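Shared Mailboxes and Shared Calendars - Frequently Asked Questions

Hellisano Business Support

These questions were collected from account administrators during the move from the old Dodora mail panel to the current one. If your company has not been moved yet, the menu names will differ slightly but the answers are the same.

What is a shared mailbox?
A shared mailbox is an address such as orders@ or service@ that several members of staff can open from their own accounts. It has no password of its own. Each person signs in as usual and the shared mailbox appears in the left column under their personal folders.

How is it different from a distribution list?
A distribution list sends a separate copy of each message to every member. If one person replies, the others do not see the reply unless they are copied. In a shared mailbox there is one copy of the message and one Sent folder, and everyone with access sees both.

Does a shared mailbox need a paid seat?
No. Each Natura plan includes two shared mailboxes at no charge. Additional ones are billed monthly and can be removed at any time from the Billing page.
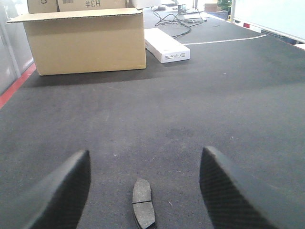
Small gray brake pad on a carpeted tabletop.

Who can create one?
Only an account administrator. Go to Users, then Shared Addresses, then Add. The new address is usually ready within a few minutes. Mail sent to it before then will be returned to the sender.

Can I convert an existing user's mailbox?
Yes. This is common when an employee leaves and customers continue to write to the old address. Open the user's record and choose Convert to Shared. Messages and folders are kept. Personal contacts and signatures are not, so export them first if they are needed.

Please note that a mailbox on legal hold cannot be converted. Contact the support desk and ask for Syafiqah Ngau or Hidayah Entili, who handle hold requests.

What access levels are available?
Read Only allows a person to open messages. Read and File also allows moving and deleting. Full Access adds sending. We recommend giving Full Access only to staff who answer mail from that address.

Will customers see my name when I reply?
That depends on the setting chosen by your administrator. "Send As" shows only the shared address. "Send on Behalf" shows your name followed by the shared address.

Why do some of my replies appear in my personal Sent folder?
The reply was written from your personal address. Check the From line before sending. Administrators can set a default From line for each shared mailbox under Sending Options.
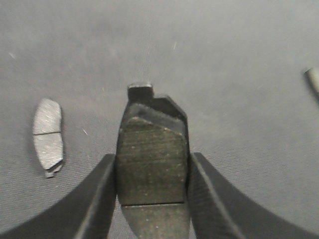
Dark block-shaped object held upright above a gray work surface.

Is there a limit on the number of members?
A shared mailbox can have up to 155 members. Groups larger than this should use a distribution list or the Sumampouw ticket add-on.

Can a shared mailbox have its own calendar?
Yes. A calendar is created with it but is hidden by default. Turn it on under Calendar Visibility. Members with Read Only access can view entries but cannot add or change them.

Does it work on a phone?
It works in our mobile app and in most mail apps that support IMAP. In other apps the shared mailbox must be added as a second account - the steps are listed in the Mobile Setup guide. Shared calendars are available only in our own app.

What happened to the old group folders?
Group folders were closed to new messages in August. Of the nearly 276 accounts that used them, most have already been moved. The remaining folders can still be read and exported.

Whom do I contact if mail is missing after conversion?
Write to the migration team, attention Bernd Görtz or Ebuka Bako, with the shared address and the approximate time of the last message you can see. Do not delete or recreate the mailbox while the request is open.

Related pages: Mobile Setup, Sending Options, Legal Hold Requests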